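How to budget for a two-armed robot bench
By Gordon Chisholm
Updated 20/11/2019

Most first budgets for a two-armed bench have one large line for the robot and a small one marked "other". Ours did. The arms were priced properly, with three quotes in the folder, and the rest was a guess. What follows is the order in which I now work through a purchase for a small workshop or teaching lab. It assumes you want a pair of arms with fingered hands for fine handling work and that you already have a room.

Before you start

Find out who will sign for the money and what they need to see. At Direx anything over 2000 pounds needs a written case, and anything under it can go through on a department card. That limit decided how we grouped our orders. Ask as well whether training counts as equipment or staff costs, as the two often come out of different pots.

Step 1. Write down the jobs

List the tasks the bench has to do in its first year, in ordinary words. "Assembly" is no use to a supplier. "Pick up a tissue and wipe a rounded surface without knocking the thing over" is something they can answer. Put light and awkward jobs on the list as well as the ones you think will sell the idea to your manager.
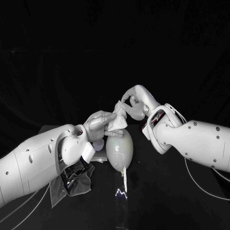
Once you have the list, mark each job as needing one hand or two. If fewer than a third need both, price a single arm first and see whether a simple clamp would cover the difference. We kept the pair, but the exercise took one afternoon and gave us a clear paragraph for the written case.

Step 2. Get quotes that match

Send the same job list to every supplier and ask each to price the same items:

Arms and controllers
Hands, with one spare finger set
Mounting
Software licence, first year and renewal
Delivery and installation
Training for two people

Cirotex and Beaudoin both quoted us for arms without hands the first time, and one of them left out mounting. Neither was hiding anything, we had simply asked a loose question. Check the renewal figure with care. A licence that is free in year one can be the biggest bill in year two.

Step 3. Plan the table and what goes round it

Allow for a table that does not shake, and a plain surface and backdrop if you plan to use cameras. Dark matt cloth is cheap and does the job. We spent 100 pounds on fabric and a rail. Cable runs need thought at this stage too. Measure from the shoulder mount to the controller with the arm at full stretch, then add slack. Short cables were our first extra order. 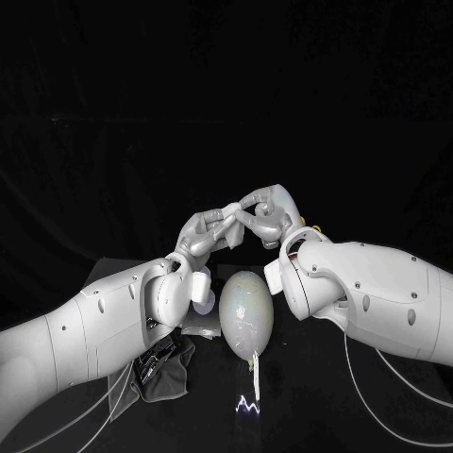 Step 4. Price the small tools and consumables

This is the line people leave out. Make up a kit for each job on your list and cost it for a month of use, including the attempts that fail. Balloons, tape, tissues and packets are pennies each, but they go quickly when a task is being repeated all day. We put down 13 pounds a week and have kept close to it.
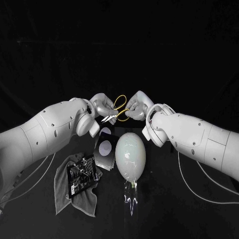 Hand tools should be bought with the robot's fingers in mind. Nathalie Girard, who runs our bench, tries anything new with the supplier's demonstration hand before ordering more of it. Scissors are a good case. A pair with two full finger loops can be held by one of the loops, and bright yellow handles like these stand out well against a black cloth. Buy several identical pairs so that a replacement does not change the task. Keep a towel and a stack of cards on the list too, if your jobs call for them.

Step 5. Set aside money for repairs

Fingers wear out before arms do. Ask for the price of a single finger, a full hand and a wrist module, and ask how long each takes to arrive. Rerkix, who supplied our mounts, also sell a yearly inspection visit at roughly 800 pounds. We took it for the first year only and will decide again in May.

If the supplier wants a damaged hand sent back, find out who pays the carriage and whether you get a loan unit. A bench with one working hand can still do some of your list, so note which jobs those are.

Step 6. Ask for a trial with your own objects

Take your own things to the demonstration. Suppliers have well-practised routines with blocks and cups, and you will learn more from a foil packet and a pair of scissors. Allow half a day. Write down how long it takes to set the task up as well as how long it takes to run, and ask what the operator had to change between attempts.

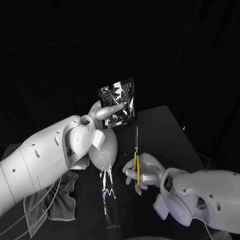
Step 7. Put the budget together

Use one sheet with four columns: item, first-year cost, yearly cost after that, and who quoted it. Keep purchase and running costs apart. Add a contingency as its own line and give it a name, or it will be the first thing cut. Ours is called "spares and changes".

Attach the job list from step 1 to the front. Check the date on every quote before you submit, and ask for an extension in writing on any that will run out before the money is approved.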